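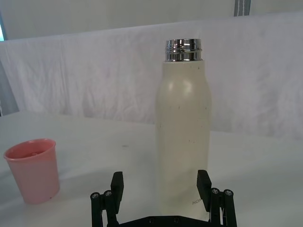 I want to make the case for walking to places you could easily drive to, and I want to make it loudly, because I have been doing it for two years now and I'm still a little giddy about it.

I don't mean hiking. I like hiking fine, but hiking has its own fans and its own magazines and a whole wall at the sporting goods store. I mean walking to the dentist. Walking to the hardware store for a box of screws and walking home again with the screws rattling in your coat pocket. Walking to dinner at somebody's house and showing up with a red face and a real appetite. Errand walking, I guess you'd call it, although that makes it sound like a chore and it's the best part of most of my days!

Gomcombe is not a walking town. Ask anybody who lives here. The main road was widened before I was born, and the sidewalk on the north side just stops, in the middle of a block, next to a mattress outlet. When I told my neighbor Detlef Kasten that I was going to walk to the library he offered me a ride three times in the same conversation. The library is 2,439 steps from my front door. I know because I counted them one Thursday evening out of pure nosiness, and I have been bringing the number up at parties ever since. (I have long legs. Detlef has since done it himself and got a number he refuses to share.)

What surprised me first was how much of my own town I had never seen. I'd driven down Buschmann Street for 11 years and could not have told you that there's a house with a blue glass doorknob, or that the creek goes under the road right by the post office and you can hear it if the light is red and the traffic is stopped. There's a pear tree behind the tire shop. A pear tree! In March it blooms like crazy, white all over, and for a week or so the guys at the shop eat lunch out there sitting on the curb. I must have passed it hundreds of times at thirty-five miles an hour with the radio on.

And then there are the people. I know the objection that you meet people everywhere, but you don't meet them in a car. You wave at them, at best. On foot I've had a long talk about tomatoes with Waltraud Ostermann, who I'd only known as the lady with the green fence, and she gave me four seedlings and very strict instructions. I got my porch step fixed because I happened to be going by when Henrik Lammers was unloading lumber and I asked him a dumb question about it. None of that was planned, and I'm a shy person. Walking does the introducing for you. You're going slow, you look harmless, you've got a bag of onions.

My friend Joscha Brandes thinks I'm being romantic about all this, and he has some good points, so let me give them a fair hearing. He says it only works if you have time. He has three kids and a job on the far side of the county, and if he walked to the grocery store his family would eat at nine. He says it only works if your knees work. He says it's easy to love walking on a nice afternoon in a town where the worst thing that happens to you is the mattress outlet, and that plenty of people walk along bad roads every day in the dark and would trade with me in a heartbeat.

He's right about every bit of that. I would never tell anybody they ought to sell the car, and I haven't sold mine. I drove to my sister's last weekend, 132 miles, and sang the whole way. But I think his list is an argument for fixing the sidewalk. If the people who need to walk are doing it along a ditch, then it helps them to have more of the rest of us down in that ditch too, getting our shoes muddy and writing cross letters to the county. I never wrote a cross letter in my life before I started walking. I've now written six, and I'm getting good at it.

As for time, I'd say this much. The drive to the library takes me four minutes, plus parking, plus sitting in the lot finishing whatever was on the radio. The walk takes a bit under half an hour. So yes, I'm spending more. But I used to come home from work and need an hour on the couch before I was fit to talk to, and now I mostly don't. Somewhere past the post office the day lets go of me — I can feel it in my shoulders — and I get home ready for supper and company.

You need very little for it, too. Shoes you don't hate. A bag that goes over both shoulders, once you've learned your lesson about carrying milk in one hand. I bring water when it's hot and a hat when it isn't. My dog Ulo comes along on the trips where dogs are allowed in at the other end, and he adds ten minutes to everything and has never once apologized.

If you want to try it, pick something small and close that you'd have done anyway. Mail a letter. Return a book. Go at a time of day when you're not already late, and take the side streets even if they're longer. Leave your headphones at home the first couple of times, just to see. Ilango D'Souza at my office tried it with his haircut, of all things, a mile each way, and came in the next morning and told me about a bakery. He'd lived four blocks from that bakery for years. He brought me a poppy seed roll, and on Saturday we're walking over there to get more.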